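3.2 Workshop build

The second station was put together in the shared workshop at Plultdale, on the same software as the Nornau station but with its own frame and cabling. Both arms are bolted to one black rail along the front of a wooden table, with the grippers able to meet over the middle. Clothes waiting to be handled are kept in a pile at the back.

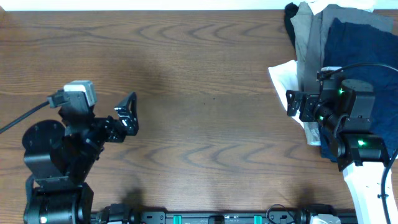 Base spacing was the first thing we had to settle. With the bases too close, the elbows collided whenever both arms reached for the same garment. We moved them apart twice and then left them alone for the rest of November. Calibration takes 4 minutes and is repeated each morning before any trials are run.

Garments were donated by workshop members and were not ironed or sorted. Dark cotton made up most of the set. Buttons and sewn labels were left on, although they sometimes catch between the fingers.

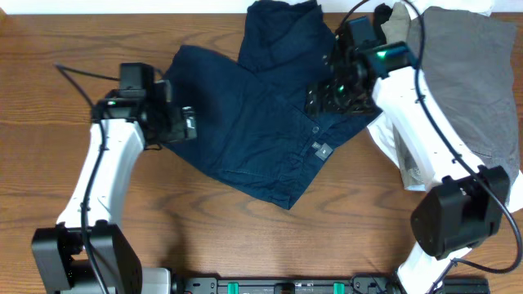

Each trial begins with the garment in a heap. The policy picks two grasp points, closes both grippers, and pulls until the motor current passes a fixed limit. We set this limit by hand for each fabric weight, following the procedure of Heloísa Bragança in the Wudcombe report. Pants needed a lower limit than shirts, as the waistband slipped out of the fingers under a hard pull.
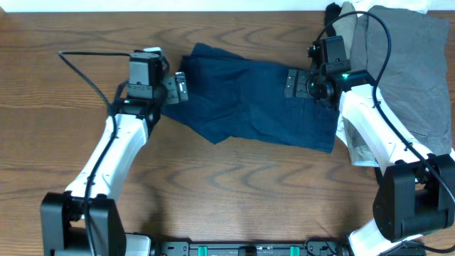

Figure 3. Dark navy pants held at both ends by the two grippers.

In total we recorded 2108 grasps over 68 garments. Three operators took turns at the station. Views from the wrist were stored together with the overhead view, and we used them mainly to check grasps on thick cloth such as denim, where the folds hide the fingers from above.

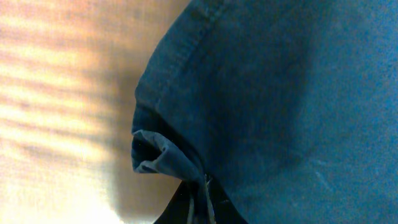
3.3 Labeling of failed grasps

A grasp was marked as failed if the cloth left either gripper before the pull was complete. Labels were entered in the Aebischer tool by the operator on duty and checked by a second operator the same evening.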